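Old aqueduct trail, Clasarano trailhead to the Destitz culvert: is the lower tunnel open?

Forum: Walks and Waterworks > Trip Planning and Reports
Thread started August 2023

towpath_tess
Hi all, first post in this section. I'm hoping to walk the old aqueduct trail from the Clasarano trailhead down to where it meets the Destitz culvert, then come back along the river side. My map shows a lower tunnel just past the second gatehouse and I can't find anything recent on whether you can walk through it or have to go up and over. The last report I found is years old and the guy turned back because of mud. Has anyone been this summer? I'd be going with my sister, who is fine with distance and not at all fine with ladders.

siltandstone
Went in June. Lower tunnel was open, no gate, no sign. There was water on the floor for the first stretch, over the soles of my boots but not over the tops. Brick is in lovely shape on the left side (the uphill side) and pretty rough on the right. Bring a real light, a phone won't do it. There's a bend in the middle and you lose daylight from both ends.

No ladders if you stay on the main line. The only ladder is at the overflow chamber and you'd have to go looking for it.

gatehouse_gus
I'm going to disagree with siltandstone a little. It was open in June because June was dry. That tunnel still takes storm runoff from the Bestirstead side and it comes up fast. I've stood at the lower portal and watched it go from a trickle to something I wouldn't put a dog in, and it wasn't even raining where I was. If there's any rain in the forecast upstream, take the over-the-top path. It's a steep ten minutes and then you're done.

siltandstone
Sure, I wouldn't go in with rain coming either. But people on here talk about that tunnel like it's a sewer main in a thunderstorm every day of the year. In a dry week it's a puddle with a roof.

gatehouse_gus
A puddle with a roof and no way out in the middle. We've had this argument before and I expect we'll have it again.

towpath_tess
OK so, check the forecast for upstream and not just for the trailhead. Got it, thank you both! How long is the thing, anyway? My map has it as a dotted line and I can't measure a dotted line to save my life.

brickcounter
598 feet for the lower tunnel, portal to portal, per the plate on the upper end. The upper tunnel is the long one at 1,737 feet but that's been bricked up since before I started coming out here, so don't plan around it. You'll see the blocked portal on your right as you leave the first gatehouse. Worth stopping for, because the keystone is carved and the lower one isn't.

I've always understood that the Sadeghi works built the lower tunnel and somebody else did the upper, which would explain why the arches don't match. The lower one is flatter and wider.

old_sluice
Brickcounter, I think you have that backwards. Sadeghi did the upper. The lower one was a later diversion, dug when they wanted to take the floodwater away from the mill pond, and it was a local crew. The old county booklet has a drawing of it. I'll try to dig mine out this weekend, it's in a box with forty other things I've been meaning to scan.

brickcounter
Please do, I'd love to be wrong about it with a drawing attached. My source is a talk I went to in a church hall and the speaker was mixing up quite a few things by the end.

mileafter_mile
Tess, we did the whole loop at the end of last month and stayed over in Bestirstead, in a rented room up the hill from the river. Ten out of ten for location! You walk out the door and you're on the trail in the time it takes to tie your boots. Distance on my watch came out longer than the guidebook says but I always wander off to look at culverts, so don't trust me on that.

Couple from the room:

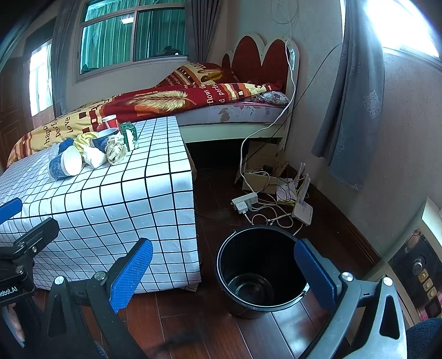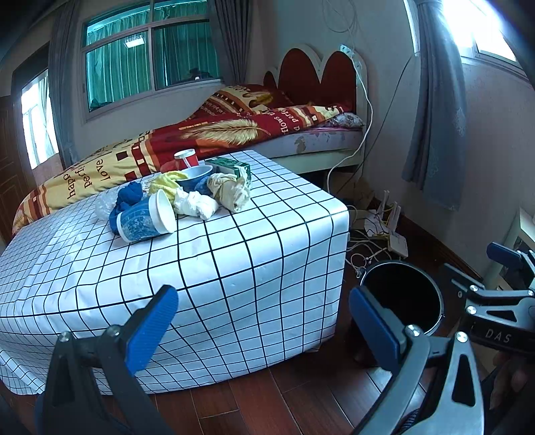 Getting there and parking

mileafter_mile
Splitting this part out under its own heading so people can find it later. The Clasarano lot is small and it fills up early on weekends. There's overflow parking behind the ball field, which adds a bit of walking along the road, no sidewalk for part of it. If you start from the Destitz end there's way more space, but then you're doing the climb last.

Bus 58 stops at the bottom of the hill in Bestirstead. It doesn't run late, so look up the last one before you set off. We missed it once, years ago, and it was a very long, very quiet walk home.

towpath_tess
Ooh, the bus is a great idea. We could leave the car at Destitz and ride back. Does it go that far?

gatehouse_gus
It does, but it takes the long way around through the new housing. I'd leave the car at Destitz, bus up first thing, and walk down to the car. Then you aren't racing a timetable with tired legs.

siltandstone
For once I agree with Gus. Screenshot this.

heronwatcher
Jumping in to say the river side is really overgrown between the weir and the footbridge. Long pants! I went in shorts and came home looking like I'd lost a fight with a rosebush. There's also a tree down across the path just before the footbridge, easy enough to climb over if you're tall. I'm not tall.

old_sluice
That tree was down last year too. I reported it. Got a very polite email.

towpath_tess
Noted on the pants. My sister is shorter than me and will have opinions about the tree. Is there a way around it?

heronwatcher
Yes, on the uphill side, there's a little beaten path through the ferns where everybody else has clearly had the same problem. It's slick but short. And do look over at the weir while you're there, the old fish steps are still in place and you can see how the channel used to split.

brickcounter
Seconding the weir. If the water's low you can see the stone apron below it, with the grooves where the boards went in.

old_sluice
Found the booklet. The drawing is of the upper tunnel and it says Sadeghi on it. It says nothing at all about who did the lower one, so I may have made up the local crew, or got it from my uncle. Scan to follow once I work out how to get the page flat.

brickcounter
I'll take half a point for that.

towpath_tess
We're aiming for next weekend if it stays dry upstream. Car at Destitz, bus up, tunnel if there's been no rain and over the top if there has. I'll post a report with water levels when we're back, and I'll measure that tree.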